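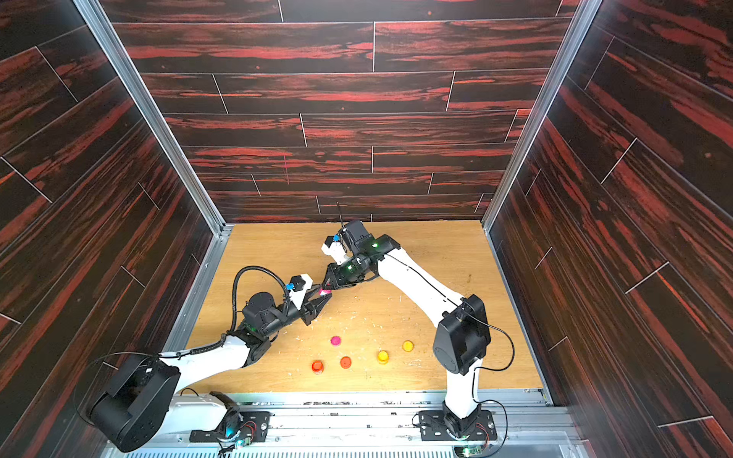
Figure 4. Dark wood-grain planks on the back and side walls, thin seams showing.

4. Fitting Womow wall planks

Read this section through before opening the packs. It covers dry indoor walls only. For bathrooms and kitchens see section 6. For ceilings, contact Popescu before you start.

Preparing the wall

1. Leave the unopened packs flat in the room for two days with the heating at its normal setting.
2. Remove skirting, hooks and loose paint. Wallpaper must come off completely.
3. Fill any holes and let the filler dry. Sand it flush.
4. Check the wall with a straight edge of 2000 mm. Hollows deeper than 2 mm should be filled before you go on.
5. Brush on one coat of Flekuvura primer and leave it overnight.

Note: New plaster must be fully dry. If in doubt, wait.

Setting out

6. Open all the packs and mix the planks. The grain varies from pack to pack, and streaks of a lighter colour will look bunched together if you use one pack at a time.
7. Find the lowest point of the floor and mark the wall above it at the height of one plank. Draw a level line from this mark across the whole wall.
8. Work out the width of the top row. If it comes to less than half a plank, lower the starting line and trim the bottom row instead.

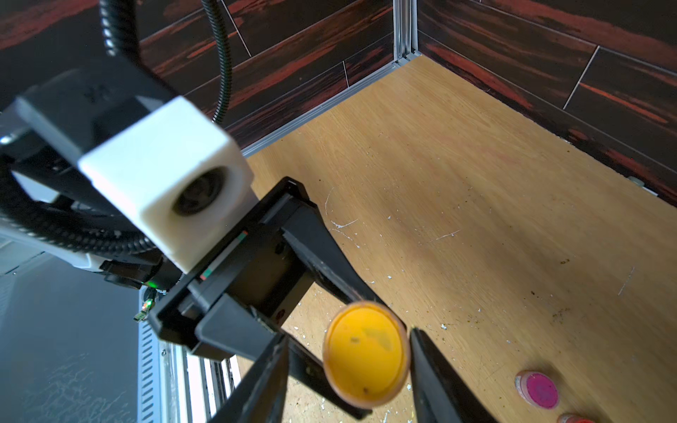 9. Cut the planks face up with a fine-toothed hand saw, or face down with a jigsaw. Support both sides of the cut.
10. Fit the first row with the tongue upwards, along the line. Use Sumanetti adhesive in vertical beads on the back of each plank, and press along the full length.
11. Start the next row with the offcut from the last, provided it is long enough to keep the end joints well apart.
12. Carry on upwards. Check the level every few rows. You have around 20 minutes to adjust a plank before the adhesive grabs.

Caution: Turn off the power at the mains before working near sockets or switches. Box extensions must be fitted by a qualified electrician.

Caution: Keep windows open while the adhesive is in use. Wear gloves. Wipe spills from the face of the plank at once with a damp cloth.

Corners

Leave a small gap at inside corners and cover it with the corner strip supplied. Outside corners need the metal edge profile, sold separately. Do not fill corner gaps with adhesive.

Wait a full day before refitting the skirting. Spare planks should be stored flat and kept for repairs.

Guide revised 2023-01-27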